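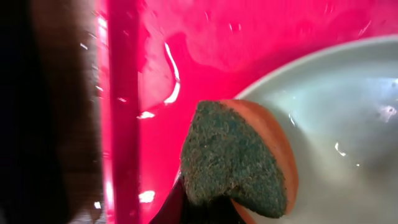

Why do people leave a bowl standing in the washing-up basin?
Mostly to put off the decision about where it goes next. A bowl in the basin counts as started, and a started job can be left for longer than one that has yet to begin.

4.2 Where the dishes wait
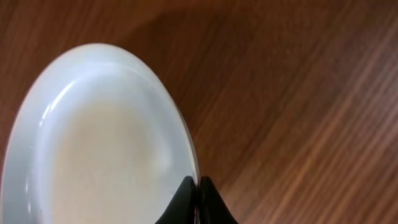

Page last changed: 2015-08-30

Figure 4. A dish on the table, the commonest resting place in the Lorneck diaries.

The households in Lorneck kept a diary of every wash for 100 days, which produced 3143 entries and a certain amount of marital correspondence. We had asked them to note when a dish was "finished with". Costigan and Paewai (the two coders) soon found that the phrase meant eaten from, carried to the sink, or forgiven. We settled on the moment it left the table, and the coders have agreed on little since.

Oval dishes did badly. They fit no rack, they sit awkwardly in a basin, and several diarists simply left them where they were until the next meal — a practice one of them entered as "soaking". 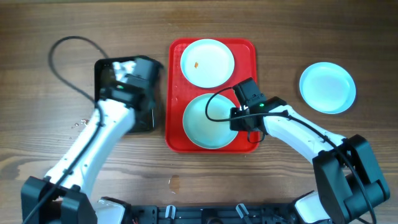
Stacking is the point at which our diarists parted company with the advice in Kerslake's household manual, which wants everything piled by size before it goes anywhere near water. Few complied. The usual habit was to spread things out, as with the light blue plates in Figure 4b, two of them sharing a red tray while a third sits by itself on the wood. Crumbs travel on such plates too, and the upper one on the tray still has a tiny orange one. Ejigu's coding sheet gives crumbs a column of their own, to which we return in 4.3.

Filed under: Home life / Washing-up / Papers

Comments (3)

Saskia Wihongi: "Forgiven" is going on our fridge.

Yuxi Ding: Is the coding sheet available anywhere? The link in 4.1 goes to the Hilten page.

plerka_reader: My oval dish has been soaking since December.

We use cookies to remember your settings. Accept | Manage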